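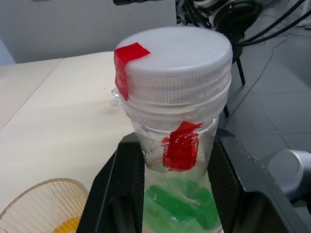 Jar with the green pieces in the gripper, seen from the wrist camera.

May, 4:40 p.m.

Jar task all day. I drove the arm from the leader handles and Darcy Penner logged the takes. We need 1000 for the Nokeck set and we were at 571 when we stopped for lunch.

My grip was too low this morning and the jar kept turning in the fingers. Going slower on the close helped. I also stopped correcting at the last second, because the policy copies every little wobble I make. Darcy threw out 10 takes for that and I agreed with all but one.

We left the red tape on the lid and the front so we can tell from the video how far the jar has turned. Jisteck wants the lid task next, with one arm holding and the other twisting. I tried it twice by remote and lost the thread both times. Might be easier to guide the arm by hand for the twist and keep the handles for the approach.

Right shoulder is sore. Lower the chair tomorrow and ask Darcy to swap after 40 takes.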